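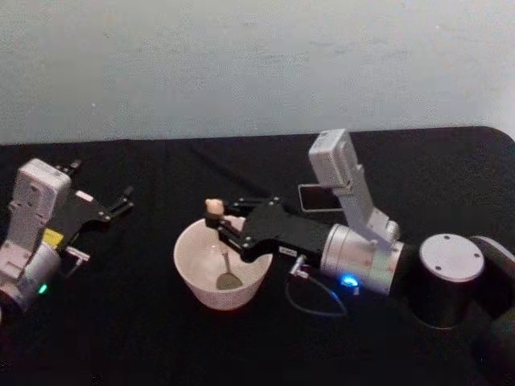 How long do you keep stirring before you call it mixed? Two minutes by the clock, then stop and leave it alone, even if it looks like it could use more.

May 2024

Bench notes, table setting trials. Sunday, so the building is quiet and I have the black cloth to myself.

The question on the sheet was whether the Groltix powder dissolves in plain tap water with an ordinary spoon, the way the leaflet from Gromero claims. "Stirs in with ease." I have read that sentence on a lot of packets and I don't put much weight on it. Their leaflet gives 400 ml of water to a sachet and says nothing about temperature, the size of the bowl or how hard you're supposed to stir. I wrote to ask back when the sachets came and got the same leaflet again as a reply.

First go: 400 ml, tap water, left to stand until it matched the room. Stirred two minutes. Lumps on the underside of the spoon, a few on the wall of the bowl. Scraped them down and gave it another minute, which I suppose is cheating. It did go clear in the end.

Second go: 560 ml, same everything. Better. That makes me suspect the 400 figure was picked because it sounds tidy, or because somebody at Gromero had a jug with that mark on it. One bowl is no proof, so I'm writing "suspect" and leaving it there.

Third go: 700 ml and I lost some over the rim. My fault for stirring like I was beating eggs. No result. The cloth took it and I had to swap for the spare, which is the one with all the creases from being folded in the Condori crate. It needs an iron. It has needed an iron for a long time.

On the cloth itself: the argument for black was that spilled powder shows up. Fine, it does. But anything black you put down on it more or less disappears, and I have twice now reached for something and missed. I'd still rather have a gray one. The wall is gray and pale and shows every smudge, so maybe that argues against me.

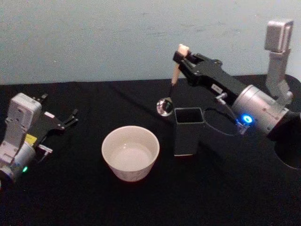

Does it matter what the bowl is made of? I can't see how it would for mixing, but a white inside makes leftover lumps easier to spot.

Back to it. The Prolleck method (the old sheet, stapled inside the cupboard door) says to put the water in first, then the powder, then wait before touching the spoon. I had always taken the waiting for superstition. Tried it at 400 with a wait of 121 seconds — don't ask me why 121, that's what the sheet says — and there were fewer lumps than in the first go. Annoying. I would like to see it happen three more times before I believe it, and on a day when I haven't already been staring at bowls since breakfast.

Things I don't trust about today:
The water came from the same tap but not the same minute.
I judged "clear" by eye, in this light.
The sachets were from one box and the box had been open.

Washed up, spoon back in the drawer. Kitchen scale is reading heavy by around a gram with nothing on it, so if anyone used it last week, check your numbers.

To do: repeat 400 and 560 with the wait and without. Get a bigger bowl before trying 700 again. The rest of the box is good until July, so no rush, but I don't want to be doing this on the last day with old powder and then arguing over what it means.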